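首页 文档 数据 更新记录 联系

Busex 汇率日线整理包 说明
2021年3月22日 作者:Ginette Li

Busex 收的是小币种兑美元的每日收盘报价,原始记录来自 Bratetti 的柜台牌价,由 Trilok Mathur 录入,我来清洗。第一版终于能放出来了,特别开心!目前共600多行,每行一个交易日,CSV 格式,UTF-8 编码。

字段:date、ccy、bid、ask。买入价和卖出价都保留4位小数。周末和节假日不补值,缺了就空着,请不要自己往前填充(我去年11月这么干过,算出来的波动率低得可笑)。

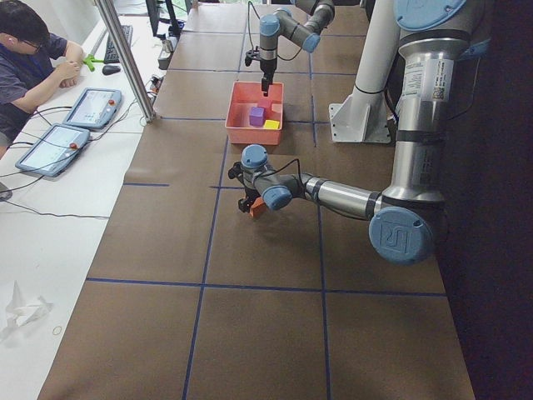 图1 铺牛皮纸、贴蓝色胶带格的长桌

读取时建议把 date 当字符串读进来再转换,有几家表格软件会擅自改日月顺序。中间价没有单列,(bid+ask)/2 就行。Deepak Goel 写了个小脚本 spread_check,专门抓买卖价倒挂的行,跑起来飞快,强烈推荐!

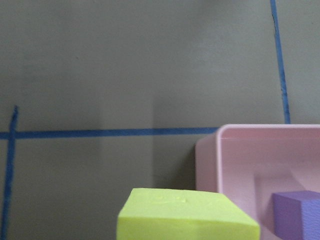
点差异常的行我们没有删,只在 flag 列里标成9,正常行标0。想做流动性研究的朋友,这些行恰恰最有意思!分组用的是期限和币种两个方向,画出来跟灰色台面上横竖交叉的蓝胶带差不多,一横一竖,交叉处就是一组;格子没围全也没关系,有些币种本来就没有远期报价,空着即可。分组表在 groups.csv 里,Định Thân 核对过2遍。

已知问题:Bisht 那批旧报价的时区还没统一,暂放在 legacy 目录,下一版并入。

引用请写 Busex 和版本号。发现错行欢迎来信,带上日期和币种,我改起来会很快!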